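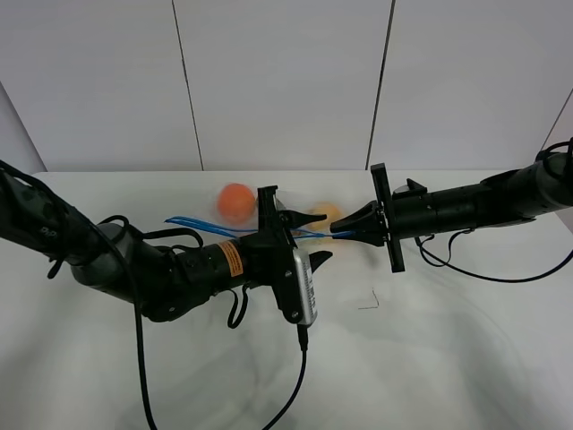

We're trying to settle the summer term visit to our partner school in Bruvstead, and I'd love to hear how other schools manage the first evening. Last year we had the hall laid out beautifully, pupils from both schools down either side, and for a good half hour they got as close to talking as the two arms on that white tabletop are to touching, very nearly there with a little gap left in the middle! By the Sunday they were all in tears at saying goodbye, bless them, so it does come right, but I'd like to spare them that first half hour if I can. We've 30 going this time and the coach has been quoted at 3,375 pounds, so there isn't much left over for entertainments.
-- tealady_languages

Food, every time. We give each pair a recipe written half in one language and half in the other and they have to read it out to each other before anybody gets fed. It's noisy and the scones are usually dreadful, but they talk.
-- northfacing

I'm going to disagree a bit, sorry northfacing. My son went on the Escobedo exchange in December and he hated the organised games. He's shy, and what he wanted was to go home with his host family, have his tea and go to bed. They'd been travelling since before breakfast! I'd leave the first evening alone and do your welcome the next morning.
-- mum_of_a_quiet_one

Oh, that's a fair point, and I hadn't thought about the travelling. Ours do get in late. The trouble is the host families like to come and meet one another too, and it's the only evening they can all manage.
-- tealady_languages

Let the parents have the hall, then, and let the children slope off when they're ready. We're a much bigger do, 200 in the hall, and the ones who want to stay always find the table tennis.
-- pencilcase

Table tennis is still a game, pencilcase. But yes, I could live with that.
-- mum_of_a_quiet_one

Filed under: Exchanges & School Trips | Languages

Comments

oldsatchel: We did the recipe idea with soup. Make sure you ask about allergies well beforehand.

Wren_B: Is 3,375 the return price? Ours was a good deal less, though we only go as far as Cekivis.

tealady_languages: Return, yes, with the driver's lodging in it. I'll ask for another quote on Monday.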